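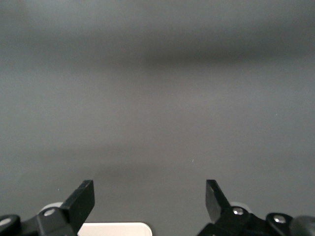 Table Setting Testers Wanted – Paid, Part Time, June Start

Posted by Pouran Kordestani for Nernik

Let me start with what bothers me about ads like this one. They say "fun" and "flexible," and you show up to find six hours of paperwork and a sandwich. I have answered a few of them myself. So I will try to say what the work is and what it pays, and you can decide whether it sounds worth the bus fare.

Nernik writes setup guides for small tea rooms, break rooms and church kitchens. A guide tells whoever is on shift where the tray goes, what goes on it and what stays off. Our clients pay for these guides. I am not convinced they always work. People read the first line, skip the rest and put the cookies wherever there is space. My colleague Omid Hassanpour thinks the wording is to blame. I think some of the layouts are bad to begin with. We need people who have never seen the guides to try them and tell us which of us is right, or whether we are both wrong.

What you would do

You get a bare gray table, a box of items and a printed card. You set the table following the card. Then you clear it and do it again from a different card. Somebody sits nearby and takes notes, and will not help you, even if you ask nicely. Afterward you fill out a short form and talk with us for a few minutes about what annoyed you.

The items are ordinary: a shallow tray, a bottle, a box of cookies and other small things of that kind. You will not cook, pour or wash anything.

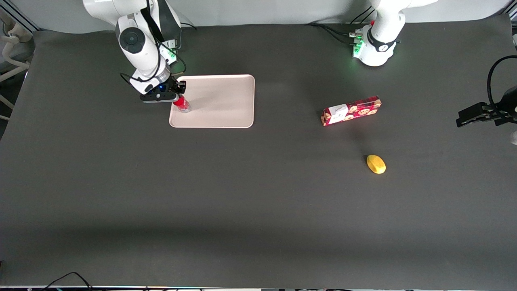 Tray layout at Todwood: red bottle at the left end of the tray, red cookie box and the small yellow fruit shape also on the table.

One of the cards we are testing says to fill the tray "from the left." Mahtab Mousavi, who wrote it, considers this perfectly clear. I have my doubts – left from whose side of the table? If you are the kind of person who would stop and ask that, please apply. If you would just get on with it, please apply too, as we have plenty of the first kind on staff already.

Who we are looking for

Adults who can read a card in English and are comfortable standing or sitting at a table. We can set up for either, so say which you prefer. No food service background needed. If you have worked in a tea room for years, you may still apply, but put it on the form, and be ready to be told that the card wins over habit.

We do not need "team players" or "self-starters." I have never figured out how anyone checks for those. 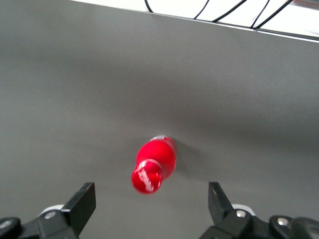
Hours and pay

There are 4 places. Each tester comes in for 2 sessions, and a session lasts four hours with a 30 minute break, which is paid. The hourly rate is on the application form, and you get the same rate whether you finish every card or get stuck on the first one. There is no bonus for speed. We tried that once and learned only who was in a hurry.

Sessions are at Todwood, in the ground floor room. Parking is poor, whatever the Todwood website says.

How to apply

Pick up a form at the Todwood front desk or ask for one by mail. Return it to Zohreh Ansari before the end of May. No resume, please. She will call everyone who applies, including the people we turn down.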